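제목: Re: 정리 작업을 기계에 맡길 수 있는 시점
보낸 날짜: 2019년 3월
받는 곳: 가사·현장 자동화 메일링 리스트

지난번 글에 답이 늦었습니다. 질문이 여러 갈래인데, 저는 탁자 위 물건을 집어서 옮기는 일에 한정해서 쓰겠습니다. 빨래 개기나 설거지는 제가 직접 다뤄 본 적이 없습니다.

사람이 손에 드는 그리퍼로 물건을 다루는 모습부터 붙입니다. 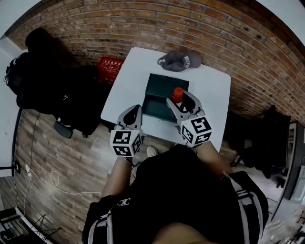
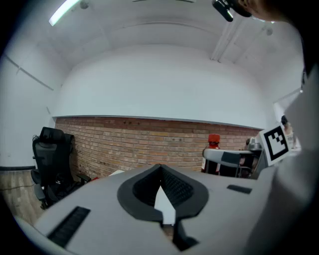 ----- 앞선 글 -----

저는 기계가 집안일을 하게 된다는 말을 오래전부터 들었는데, 실제로 집에 들어온 것은 청소기 정도라고 생각합니다. 그것도 바닥에 전선이 있으면 멈춥니다. 공장에서 팔이 차체를 용접하는 것을 보면 컵 하나 치우는 일은 훨씬 쉬워 보이는데 왜 안 되는지 이해가 잘 안 됩니다.

우리 작업장은 Ullside에 있고 반품된 잡화를 분류해서 상자에 다시 담는 일을 합니다. 물건 종류가 날마다 다릅니다. 모자, 세제, 장난감, 포장이 찢어진 문구류가 한꺼번에 들어옵니다. 작년 7월에 업체 한 곳이 와서 시연을 했는데 업체가 가져온 물건은 잘 집었고 우리 물건은 잘 못 집었습니다. 담당자는 학습을 더 시키면 된다고 했고, 얼마나 더 시켜야 하느냐고 물었더니 답이 없었습니다.

그래서 묻고 싶은 것은 이렇습니다. 지금 사면 쓸 수 있는 물건이 있는지, 없다면 몇 년을 기다려야 하는지, 그리고 사람이 시범을 보여서 가르친다는 방식이 말처럼 되는 것인지. 구매를 검토하는 입장이라 논문 제목보다는 써 본 분의 말을 듣고 싶습니다.

----- 앞선 글 끝 -----

순서대로 적겠습니다.

1. 용접은 되는데 컵은 왜 안 되는가

용접 라인에서는 차체가 매번 같은 자리에 같은 자세로 옵니다. 그 자리를 맞추는 지그와 컨베이어에 들어간 비용이 팔 값보다 큰 경우도 많습니다. 팔은 정해진 궤적을 반복하면 됩니다. 탁자 위의 컵은 자리도 방향도 정해져 있지 않고, 옆에 다른 물건이 붙어 있기도 하고, 속에 무엇이 들었는지에 따라 무게가 달라집니다. 사람이 보기에 쉬운 쪽이 기계에는 어려운 쪽이라는 점은 리스트에서도 여러 번 나온 이야기라 길게 쓰지 않겠습니다.

물건 종류에 따라서도 차이가 큽니다. 첫 번째 사진에 나온 것을 예로 들면, 작은 병은 모양이 변하지 않으니 집을 자리를 찾기만 하면 그다음은 수월한 편입니다. 탁자 저쪽의 야구 모자는 다릅니다. 챙을 잡느냐 머리 쪽을 잡느냐에 따라 들었을 때 모양이 바뀌고, 상자에 넣을 때 챙이 벽에 걸립니다. 같은 탁자에 있어도 기계 입장에서는 별개의 작업입니다. 시연을 보실 때 딱딱한 물건과 천으로 된 물건을 섞어 달라고 하시면 업체 수준을 금방 짐작할 수 있습니다.

2. 지금 사면 쓸 수 있는 것이 있는가

조건을 좁히면 있습니다. 저희는 Grillberg 창고에서 Birnia 팔을 2대 들여와 병과 작은 통을 상자에 담는 일에 써 봤습니다. 물건은 한 층으로만 놓고 상자 위치는 바닥판에 고정했습니다. 그렇게 해서 411회를 돌렸고 그중 사람이 손을 댄 것이 65회였습니다. 대부분은 떨어뜨린 것을 다시 올려 주거나, 두 개가 붙어 있어서 못 집는 것을 떼어 준 경우였습니다.

이 숫자를 어떻게 볼지는 작업장마다 다를 것입니다. 저희는 옆에 사람이 한 명 붙어 있어야 한다는 뜻으로 받아들였습니다. 그 사람이 다른 일을 하다가 경고음이 나면 와서 처리하는 식으로 운영해 봤는데, 자주 불려 다니니 본래 하던 일의 속도가 떨어졌습니다. 팔을 도입해서 줄어든 시간과 그 사람이 잃은 시간을 따져 보니 거의 비슷했습니다. 지금은 한 대만 남겨서 야간에 단순한 품목만 돌리고 있습니다.

귀 작업장처럼 품목이 날마다 바뀐다면 저는 지금 사는 것을 권하지 않습니다. 다만 반품 중에 늘 들어오는 품목이 따로 있고 그 양이 일정하다면, 그 부분만 떼어서 견적을 받아 보실 만합니다.

3. 시범으로 가르치는 방식

이 부분은 저도 Siriwardena 프로젝트에 잠시 참여하면서 배운 것이 전부입니다.

방식은 크게 나누면 팔을 원격으로 조종해서 기록하는 것과, 사람이 그리퍼를 직접 손에 쥐고 일을 하면서 기록하는 것이 있습니다. 원격 조종은 기록이 팔의 관절과 바로 맞는 대신 느리고 피로합니다. 익숙하지 않은 사람은 병 하나 옮기는 데도 시간이 많이 걸립니다. 손에 쥐는 쪽은 훨씬 빠르고, 팔이 없는 곳에서도 할 수 있어서 부엌이든 창고든 옮겨 다니기 좋습니다. 대신 손의 위치를 영상에서 정확히 알아내야 하고, 사람 팔은 닿는데 기계 팔은 안 닿는 자세가 섞여 들어옵니다. 나중에 그런 기록을 걸러 내는 일이 꽤 됩니다.

제가 해 본 느낌으로는, 그리퍼를 손에 쥐면 처음에는 답답합니다. 평소에는 손가락으로 더듬어서 물건을 돌려 잡는데 그것을 못 합니다. 한 번 집은 대로 가져가서 놓아야 하니 집기 전에 놓을 방향을 먼저 생각하게 됩니다. 참여한 사람들은 3일쯤 지나서야 동작이 고르게 되었고, 그 전 기록은 많이 버렸습니다. 업체에서 시범 데이터를 많이 모았다고 하면, 누가 어떤 환경에서 모았고 얼마를 버렸는지도 같이 물어보십시오.

결과를 말하자면, 가르친 물건과 비슷한 물건은 자리가 바뀌어도 집습니다. 이 점은 궤적을 직접 입력하던 때보다 확실히 나아졌습니다. 탁자 색이 바뀌거나 조명이 달라지면 성공률이 떨어지고, 못 보던 물건 앞에서는 엉뚱한 곳을 잡으려고 합니다. 같은 장소에서 기록만 늘리는 것보다 장소를 바꿔 가며 모으는 쪽이 효과가 있었다는 것이 당시 참여자들의 대체적인 의견이었습니다. 저도 동의하지만 제대로 비교한 수치를 갖고 있지는 않습니다.

4. 몇 년을 기다려야 하는가

모르겠습니다. 업체 쪽에서 연도를 말하는 것을 들은 적이 있지만 근거를 들은 적은 없습니다. 제가 보는 기준은 사람이 손을 대는 비율이 품목을 바꾼 첫날에도 낮게 유지되는가 하는 것이고, 그 조건을 맞춘 장비를 아직 직접 보지 못했습니다.

집안일은 현장보다 더 늦을 것으로 봅니다. 창고는 바닥판이라도 고정할 수 있는데 집에서는 그럴 수 없고, 컵을 깨뜨렸을 때 치울 사람이 집에 있으면 처음부터 그 사람이 치우는 편이 빠릅니다.

시연을 다시 받으실 계획이 있으면 물건은 반드시 귀 작업장의 것을 쓰시고, 업체에는 전날 미리 보여 주지 마십시오. 끊지 말고 한 시간 이상 연속으로 돌려 보고 사람이 개입한 횟수를 옆에서 적으시면 됩니다. 저희는 첫 시연 때 그것을 적지 않아서 나중에 서로 기억이 달랐습니다.

저희가 쓴 기록 양식이 표로 남아 있습니다. 필요하시면 리스트로 요청해 주십시오. 천 종류를 실제로 돌려 보신 분이 계시면 그쪽 이야기도 듣고 싶습니다.

Grillberg 창고 설비 담당 드림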